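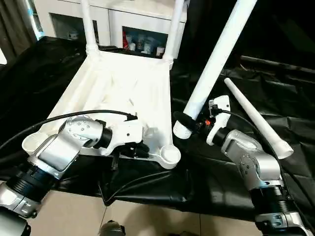
*Chair assembly cell: right gripper holding a leg above an open corner socket.*

# Casach assembly stack: frequently asked questions

These are the questions that come up most from people installing Casach, writing skills for it, or trying to work out why an arm has stopped. Last updated 2026-05-01. Answers apply to the current release unless they say otherwise.

## General

### What is Casach?

Casach is the control and planning software we use for two-arm assembly work. It takes in camera images and joint states, keeps an estimate of where the parts are, plans motion for both arms together, and runs the insertion controller once a part is close to its target. It doesn't include motor firmware. It talks to the arms through a driver, and you can write your own driver if yours isn't on the list.

### How does it relate to Vosteo and Zalard?

Vosteo is the perception package. It finds parts and reports poses. Zalard is the log format and the viewer that goes with it. You can run Casach without Zalard, but then you have no replay, and most of the debugging advice on this page won't help you.

### Why is the reference task a chair?

It has large parts, a tight fit at the end, and a base that changes shape as you work. Each leg you add changes what the arms can reach and what the cameras can see. A chair is also cheap to replace.

### Does the chair have to start in a fixed position?

No. The seat may lie anywhere in the shared reach of the two arms, underside up. The planner will refuse to start if fewer than two sockets can be reached by either arm. The error is `E_REACH_START`, and moving the seat toward the robot usually clears it.

## Perception

### Which camera is used for what?

The head camera is used for coarse poses: the seat, the legs that are attached, the legs that are loose. The wrist cameras are used for the last part of the approach and for checking the grasp. Vosteo merges the two with a weight that depends on distance. You can see the current weight in the Zalard viewer under `fusion/alpha`.

### Vosteo keeps losing the seat. What should I check?

The seat model is matched by its outline first and its surface second, so anything that breaks the outline hurts more than you'd expect. An arm across the near edge is the usual cause. Check `mask_overlap` in the log. If it stays above the limit for more than five frames in a row, the tracker drops to its last good pose and marks it stale.

The second cause is the work surface. Glossy sheeting gives highlights that move when the head moves, and the edge detector can pick them up as part edges. Turn on `reject_specular` and run the surface calibration again. If you can switch to a matte cover, do that first.

### Can it tell an attached leg from a loose one?

Yes, but it does this from pose, not from appearance. A leg counts as attached when its axis lines up with a socket axis and its collar is within tolerance of the socket. A loose leg that happens to stand in the right place would be counted as attached. To guard against this, each attachment we make is also recorded in the task state, and the two are compared before the next step.

### Does it work on parts that are all one color?

It does, with limits. White on white gives weak edges, and the depth values get noisy on curved plastic. We changed the leg model in August to use the taper along its length as the main cue, which helped a lot. The tracker can still flip a leg end for end if it sees only the middle. Look at `axis_sign_confidence` before you trust the direction.

## Planning

### Are the two arms planned together or one at a time?

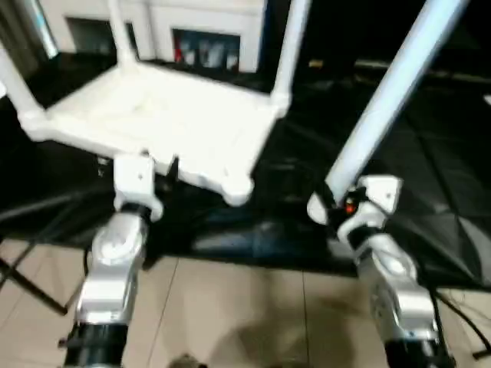
Planning is joint for any step where one arm holds a part and the other is within the shared volume, and separate for everything else. The joint planner is slower, so it's worth knowing when you need it. A typical case is one arm up against the seat while the other has a pole in its gripper. The left wrist block sits right under the front left corner of the white structure, and the right gripper is closed around the lower end of the long pole, with most of the pole's length sticking out past the hand. In a pose like that the collision model has to include the held pole. If you leave it out, the planner will happily sweep the far end through the uprights. Set `attach_held_object: true` in the skill file and check that the pole shows up in the planning view.

### The planner times out on the last leg. Why?

By then there are more obstacles and fewer ways around them. The default budget is 1000 samples per query, which is enough for the first legs but often too few for the last one. Raise `max_samples` for that step only. Raising it for the whole task slows everything down and gains nothing on the easy steps.

If it still times out, look at the grasp. A leg held near its middle needs less room to swing than one held near its end, but it leaves the wrist closer to the seat during insertion. The grasp planner scores both. You can shift the balance with `swing_weight`.

### Can I force a leg to go to a certain socket?

Yes. List the sockets in order under `socket_order`, numbered 0 through 3. With no list, the planner picks the cheapest one each time.

### Are cables in the collision model?

No. The driver has a joint range limit for each arm that is meant to keep the cables from being pulled. If you route your cables some other way, set the limits again by hand and test them slowly with no part in the gripper.

## Control

### What happens in the last few centimeters?

The motion planner hands over to the insertion controller. This is a compliant controller that follows the socket axis, lowers stiffness across the axis, and searches in a small spiral if the collar meets the rim. It has four states: `approach`, `contact`, `search` and `seat`. State changes are written to the log with the wrist force at that moment.

### The controller stays in `search` and never seats the leg.

Check these in order:

1. The leg is the right way round. See the note on `axis_sign_confidence` in the perception section.
2. The grasp hasn't slipped. Compare the held pose at pickup with the one at contact.
3. The seat hasn't moved. If the seat slides when pushed, the search pattern moves it along and never finds the socket.
4. The spiral radius covers your pose error. The default is small.

### Can I use the wrist cameras during contact?

You can, but we turn them down to a low weight by default. A held or nearby part often fills a large share of the image, and focus is poor at that range.

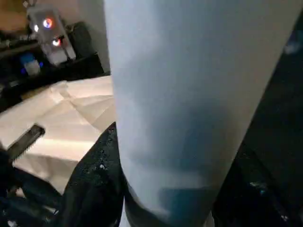 The pose fit then has only one or two edges to work with, and a straight edge tells you very little about movement along its own length. Vosteo reports this as a high value in one direction of the covariance. The controller reads that value and falls back to joint positions and force for that direction. If you override the weight, keep an eye on the covariance plot. A fit can look steady in the viewer while it slides freely along the part.

### Do indicator lights or screens in the background cause trouble?

Sometimes. Small bright lights can saturate a few pixels and pull auto exposure down for the rest of the image. Fix the exposure during insertion with `lock_exposure_on: contact`. If a light is always in view, mask it in the camera's ignore map.

## Logs and tooling

### How do I report a bug?

Attach the Zalard log and the skill file. Crop the log to the failing step with `zalard trim`, but leave at least five seconds before the error. Include the output of `casach version --all`. Screenshots of the viewer are welcome but don't replace the log.

### What is error 692?

It means the clocks on the two arm drivers have drifted apart by more than the allowed amount. Restart time sync and then both drivers. Restarting only one driver makes the error go away for a while and then it returns.

### Can I replay a log with different settings?

Perception, yes. Run `zalard replay --rerun vosteo` with your new config and the poses will be computed again from the stored images. Planning can be rerun too, but the results may differ between runs unless you set the seed. Control can't be replayed in a useful way, as the recorded forces belong to the motion that was made at the time.

### Is there a simulator?

There is a basic one in the Norðdahl branch. It handles reach and collisions well. Contact between the collar and the socket is simplified, so don't tune the insertion controller in it. Gains that work there are usually too stiff on hardware.

### Where do skill files go?

In `skills/` under your site config. Files there take priority over the built-in ones with the same name. After an upgrade, run `casach skills diff` to see which of your copies are behind the shipped versions.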